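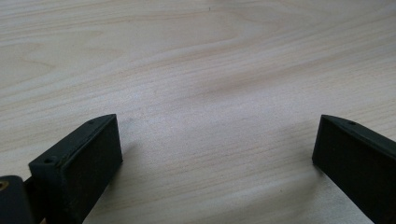 Dog owners in Borton will have a new place to bring their older companions this fall, as the Andudley Senior Dog Club opens its doors in the old feed store on the Wilel road. The club has been meeting in members' living rooms since May, and it had simply grown too big for anybody's sofa (some of those Labradors take up a lot of sofa!). The new room is plain and friendly, and sign-up forms will be set out on opening day on the table of pale, blond wood with a lovely wavy grain running across it, so do stop and fill one out before you settle in with your dog.

The idea is a gentle one. Dogs aged eight and up, of any breed or happy mixture of breeds, are welcome to come with their people for slow indoor walks, a bit of scent work and plenty of lying around on thick mats. Anyone who has loved an old beagle through a cold, icy winter knows how hard it can be to find somewhere warm to stretch stiff legs, and the rubber flooring should be kind to sore hips and elbows.

Money for the flooring came from a bake sale and a sponsored walk along the Yammine trail, which between them raised $1,186, a good deal more than the club had dared to hope for. The club now has 127 members, with dogs ranging from a very dignified Pekingese to a pair of retired sled dogs who still like to go first through every door.

Sessions run for 2 hours in the afternoon, and the first visit is free. Please bring water, a favorite blanket and proof of current shots. Dogs who are nervous around others can come for a quiet half hour before each session, and owners who would like that should mention it on the form. Parking is behind the building, next to the ramp, so there are no steps for anybody to climb, on two legs or four.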